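The Table

At some point last winter our dining table stopped being a table and became a shelf without walls. I can't give you the day it happened. I only know that I used to eat dinner at it, and that for a good stretch of this year I ate dinner on the couch with a plate on my knees, like a man waiting for a bus.

The move to Silow is partly to blame. The old apartment had a pantry you could stand in, with a light on a string. The new kitchen has two cabinets, one of which contains the water heater. When I complained to the landlord he told me the last tenants had managed fine. I have thought about the last tenants a lot. I suspect they ate out.

So the groceries went on the table "for now." Then came the things that weren't groceries but had been carried in with the groceries, and then the things that had no connection to food at all, which I think came because they heard there was room.

I did try buying my way out of it. There is a shelving unit called the Hovus, which comes flat in a box and goes together with 17 screws and a tool that will fit no other object you ever own. I built it on a rainy evening in March. It stands in the hallway to this day, and it holds the box it came in, plus the tool. I had measured the hallway for the shelf but hadn't measured the shelf for anything I wanted to put on it. A bottle stands up on the Hovus only if you take off the cap.

My next idea was to sort by type. Drinks in one place, packets in another, boxes in a third. It sounds reasonable until you meet the feathery things. I have a bunch of them in magenta, red and green, and I still could not tell you what type they are. Cleaning supplies? Decoration? They came home with me from the Pálfi market, where I had gone for onions. I did not get the onions.

The packets were hardly better. A foil snack bag weighs nothing and takes up the space of a small dog, and you can't stack a single thing on it unless you were hoping for crumbs. Boxes at least have corners. I have come to respect a box.

Last week I cleared off a chair, sat down, and decided to go through the whole pile one thing at a time, with a rule: it gets drunk, eaten, put away or thrown out, and it does not get moved to the other end of the table. Moving things to the other end of the table is how I spent most of April.
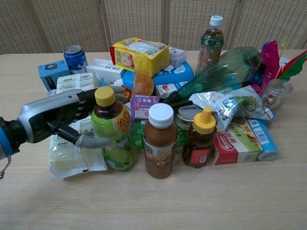

The drinks were the easy part, because you can put a drink in the fridge and feel you've accomplished something. Green tea went on the door shelf and milk tea beside it. The honey was harder. I have a theory that honey can't be stored, only relocated, and that wherever you set it down there will be a sticky ring by morning. It's on a saucer now. The saucer is on the table. I'm aware of the rule.

By ten at night I could see wood. It's a nice light color, that table, and I'd forgotten I had picked it for that. I wiped it down and put one plate on it, and then stood there a while trying to remember which chair was mine.

The Hovus is going up on Fliltora if anyone wants it. Collection only, tool included, and you're welcome to the box.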